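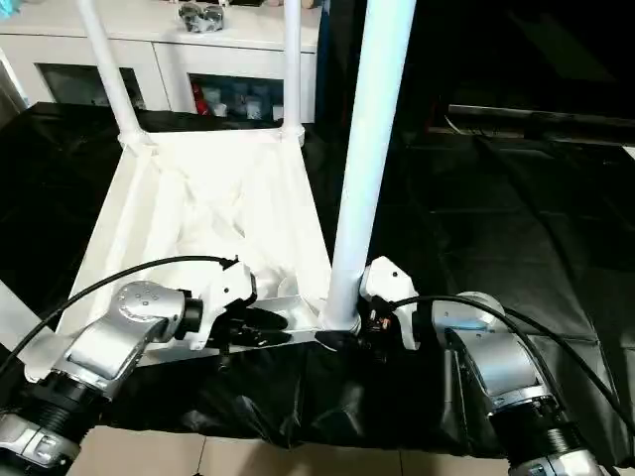
Page last changed: October

Kastby two-arm bench set, for school clubs and student teams

The Kastby is a set of two robot arms with parallel grippers, for groups that want to practice work with both hands on real household things. Each arm carries a white gripper housing with black fingers. The arm cables run outside and stay long enough for the full reach, so please leave some slack when you tie them.

We sell the set to schools, clubs and competition teams only. The price is 3,511 without tax, and it includes the two arms, the grippers, one control box and the task booklet from Tahira Ghumman, who has led our Wednesday club for many terms.

The fabric and frame task

This is the task that most teams ask for. A white frame with a hanging fabric stands on a black plastic sheet on the floor, and both grippers work at its lower part, near the metal bar. The frame is light and moves when only one arm pulls it, so the students must plan which arm holds and which arm works. The fabric sags and folds differently each time. A program that only repeats fixed points will usually fail after a few tries, and the students learn much from this.

The black sheet is not in the box. Any glossy or matte plastic will do, but a glossy one gives reflections, and younger teams may find the matte one easier — their vision code gets confused by bright spots.

What your group needs

One floor area with flat tiles or hard flooring. Carpet is not suitable for the stands.
One adult who has read the safety part of the booklet.
A computer with the Pronivora editor installed. Block mode is suitable from age 12, text mode for older students.

Competition use

The set is allowed in the Barkidow student league, in the open class. A team may have up to 9 members, and one run lasts 600 seconds. Teams must bring their own spare finger pads. Changes to the grippers have to be shown to the judges before the first run.

Parts and repair

Finger pads, cable clips and gripper housings can be ordered one by one. Repairs are done by Chatzigeorgiou, our service partner. Please write the serial number of the arm in your message, and say if it is the left or the right one.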